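Tahsin Samarakoon has heard the pitch for getting more kids into golf so many times that he can recite it. He coached juniors for 10 years before moving to the office side of the game, and he now looks over grant requests for the Fonero fund, which pays for youth programs at small public courses.

"Everybody has a growth number," he says. "I ask what it's growth of, and the room gets quiet."
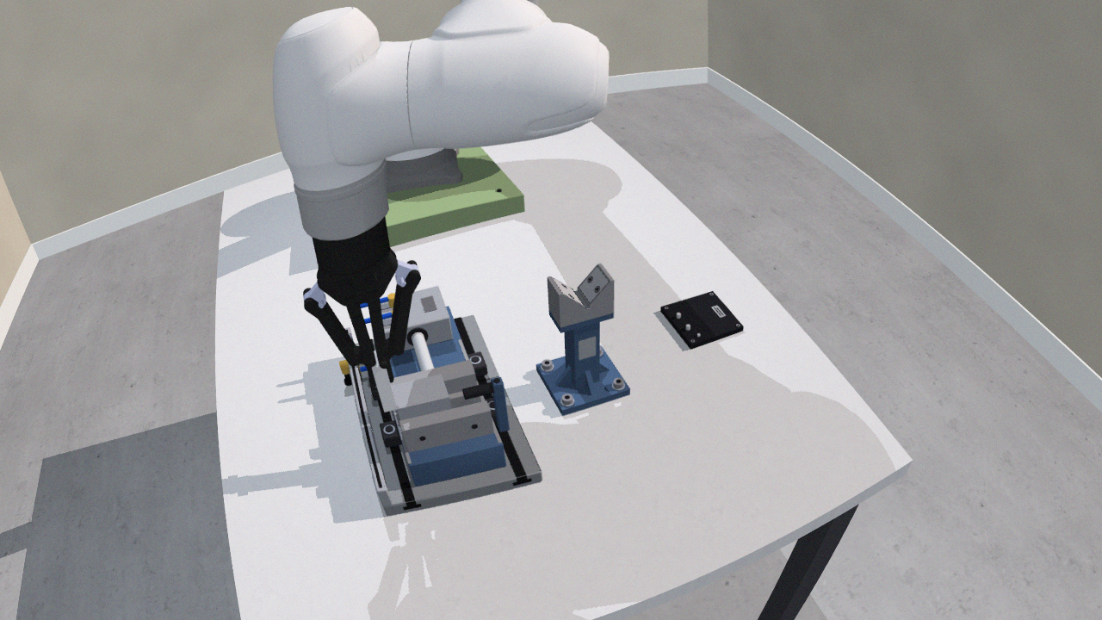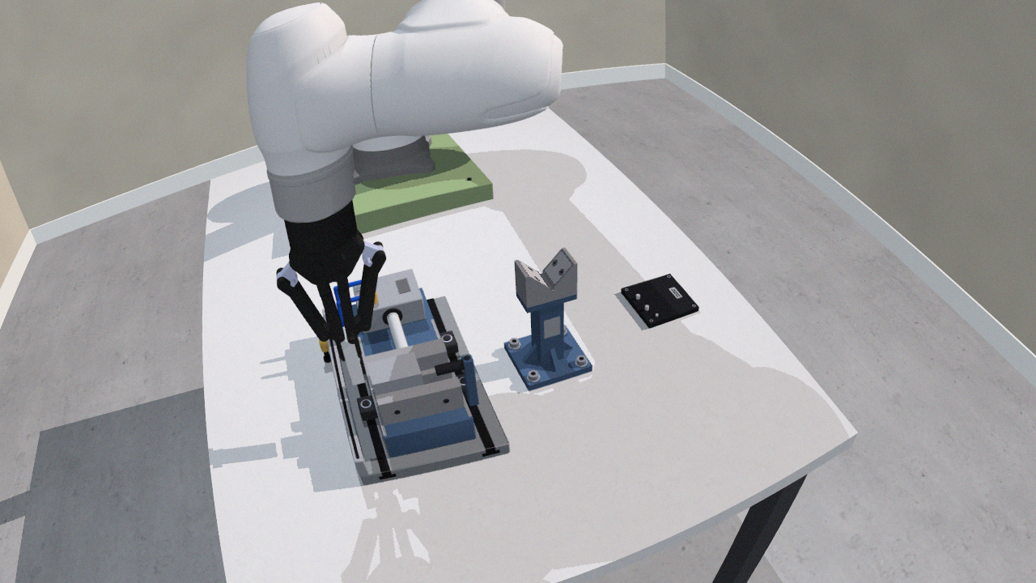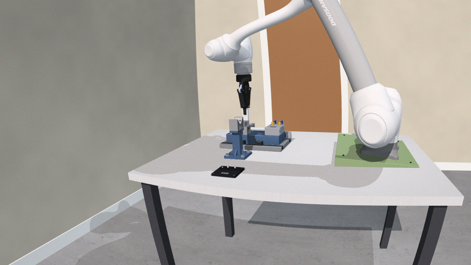 A white robot arm above a table with a vise fixture, in three computer-rendered views.

His current sore spot is the loaner club program at Grarkby, a nine-hole course that signed up 76 juniors last May. The press release called it a breakthrough. Samarakoon wanted to know how many came back.

"Signing up is a parent filling out a form," he says. "Show me a kid who played 8 times. Then we can talk."

Amber Lockwood, who runs the program, doesn't dispute the point, though she thinks he's hard on a course with one practice green and a range that closes at 4 in the afternoon. By her own count, roughly a third of the kids were still playing when school started.

"Is that bad? I don't know what it's supposed to be compared to," she says. "Tahsin doesn't either. Ask him."

I did. He laughed and admitted he had no good figure for other courses. Most of them don't keep one.

He's less forgiving about equipment. Grarkby's loaner sets came from Zalitz, which lent them free for one season and then sent a price list. Lockwood says the terms were clear from the start. Samarakoon says they were clear on the second page.

"A ten-year-old gets used to a club, and then it's a sales call," he says. "I'd take a barrel of cut-down used irons over that."

Lockwood has tried the barrel. The grips were shot and half the shafts were too stiff for anyone under 12.

Would he approve her request for another year? He wouldn't say. He wants attendance by week, and he wants to know who drives the kids there. Lockwood has started keeping a sheet by the register, and she says the evening group under Coach Šťastný is the one to watch.

"Fine," Samarakoon says. "Send me the sheet."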